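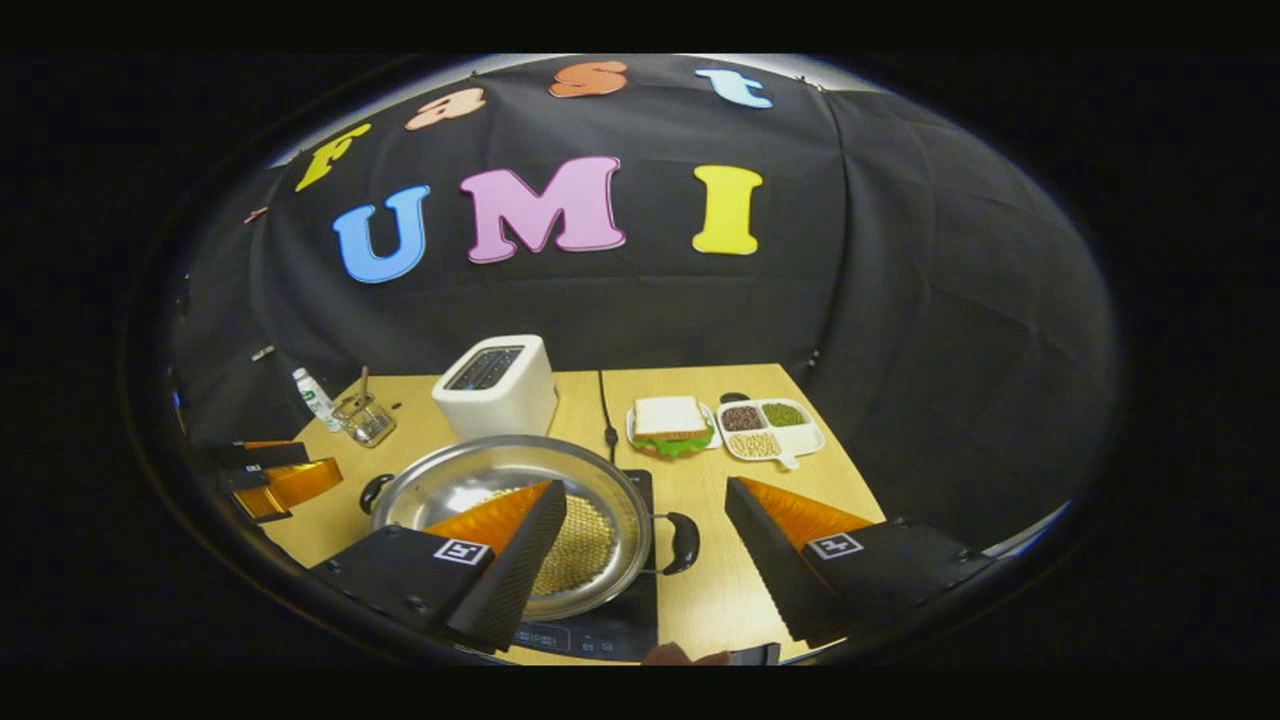 WORKSHOP QUESTIONS

Clostell Shared Workshop > Projects > Pendus hand gripper > FAQ

Pendus hand gripper: frequently asked questions

Last changed: March 16, 2023
14 comments | 31 shares

I have collected the questions which come to us by e-mail and at the open evenings. If your question is missing, please write it in the comments. English is not my first language, so if some instruction is unclear, tell me and I will write it again.
Santosh Nautiyal

What is Pendus?

It is a gripper with two fingers that you hold in your hand. You do a normal task with it, for example you move food from a tray to a pot, and the camera on the gripper records everything. Later we use these recordings to teach a small robot arm the same task. The arm stands in the back room at Clostell and it has the same fingers.

Can I build it at home, or must I come to the workshop?

You can build it at home if you have a 3D printer and a good set of small screwdrivers. I made my first one at my kitchen table. The drilling of the slide plate is easier with the column drill in the workshop, but Kusum Tiwari made hers with a hand drill and it works well. She advises to clamp the plate on both sides.

How heavy is it?

One finger with its pad and screws weighs 124 g on our scale. The total weight depends on the camera you choose. After a long session you will feel it in the wrist, so please make pauses.

Which material are the pads?

The orange pads on the inner faces are a soft, flexible filament, printed slowly. Dry the filament before you print. When our roll was open for one week in October, the pads came out with small holes and we had to throw them away. The fingers themselves are normal black filament. Sand only the surface where the pad sits, with paper of 400 grit, and leave the rest as it comes from the printer.

Can I use another colour for the pads?

Yes, of course. But please use one colour for both fingers and also for the fingers on the arm. The picture from the camera should look the same in both cases.

What are the black and white squares on the fingers?

They are markers. The software finds one marker on each finger and calculates how far the gripper is open. Print them on matt paper and glue them flat. With glossy paper the lamp makes a white spot on the marker and the software loses it. Also do not cut away the white border. I did this on my first set, to make it nicer, and I lost a whole evening with searching the fault.

My opening width jumps between two values. What is wrong?

Look first if the two markers have different numbers. It happens easily that one prints the same page two times. If the numbers are right, check the screws of the slide. Tarun Sisodia had this problem and one screw was too long, so the left finger stopped before the end.

Why does the table look so round in the picture?

The lens is a very wide one. The straight edge of the table becomes a curve and the corners of the picture are black. You do not need to repair this, but you must do the calibration with the printed board before the first recording. If you change the lens or only turn it a little, do it again.

Do I need a special table for recording?

No. We record on a light wooden table with real kitchen things: an induction cooktop with a steel pot, a toaster, a plate with a sandwich, a white tray with three compartments for the grains and beans. You can use what you have. A black cloth behind the table is a good idea if people walk in the room. Ours has creases and this did not disturb us until now. The foam letters on it say "fast UMI" and they can stay where they are.

Is the shiny pot a problem?

For the gripping, no. For the tracking it can be a small problem when the lamp is directly over it, and you then see reflections which move with you. Move the lamp to the side. Isla Mudgway put baking paper over her lamp at home. I do not recommend this with a lamp that becomes hot.

What about cables?

Put them where your sleeve does not touch them. Do not record with the cooktop heating, the pads are not made for heat. For the beginning I would leave it unplugged.

How many recordings do I need?

It depends on the task. For moving beans we used much more than we wanted, because the first part was recorded with a loose camera and had to be deleted. In the shared folder there are now 3191 recordings from all members, for all tasks together. If you want only to try, please take one of the ready sets and do not start from zero.

Can two people record at the same time, or one person with two grippers?

Both is possible. For two hands you need two complete grippers, and the clocks of the two cameras must be the same. Clap the fingers of both grippers together at the start, then you can correct the time afterwards by hand. Shalini Chauhan has written a small script for it, which is in the folder "sync".

Can I test the fingers in simulation before I print?

Yes, in Simulberg. The model is in the folder "sim". The soft pads are too stiff in this model and a bean jumps away where in reality it stays. Use it to see if the fingers reach the bottom of your pot, and not for the gripping force.

Where do I get the parts?

The screws and the slide are in the drawer marked Mishra, next to the soldering place. One kit costs 27 pounds for members, without camera. Please write your name in the book when you take one. We do not send kits by post.

Can I wash it?

The pads come off with two screws and can be washed with warm water and soap. Let them dry fully. Wipe the fingers with a damp cloth and be careful near the markers, the paper does not like water.

May I eat the food after recording?

Please do not.

14 comments | Share this page (31)

Contact the workshop | © Clostell Shared Workshop | Back to top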